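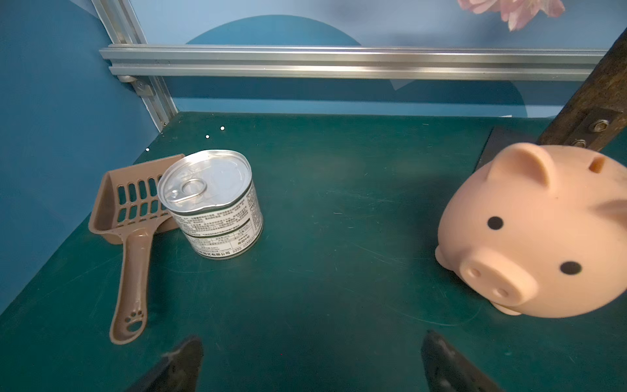 Medard

2021-09-05

I went down to the Segura Street hall on Saturday morning expecting a folding table and a box of old paperbacks, and I came home with a lamp, two jars of plum jam and a sore back. The neighborhood swap is back, everybody! It's the first one since March of last year, and the line was out past the bakery before the doors opened.

The rules are the same as before. You bring up to 14 things, you get a paper ticket for each one, and you spend the tickets on whatever you like. New this time is a 35-cent charge for bags (bring your own, I forgot mine). There were 40 tables, up from 22 at the last swap, and the kids' clothes went so fast that I only saw the hangers.

I spent way too long at the kitchen stuff, where a woman talked me out of a waffle iron – she'd owned the same one and had strong feelings about the latch. The plant table was the nicest surprise. I took a spider plant for one ticket and then went back for its little sister.

Parking was a mess, I won't lie. The lot behind Pikeck Hardware was full by nine, and I ended up walking over from Brultetti Park with a crate of board games in my arms. The organizers told me they're asking about using the school lot next time.

Anything left over went to the thrift store on Monroe. The next swap is planned for spring, with no date yet, and they'd love more grown-up coats and fewer coffee mugs. I brought six mugs. Sorry!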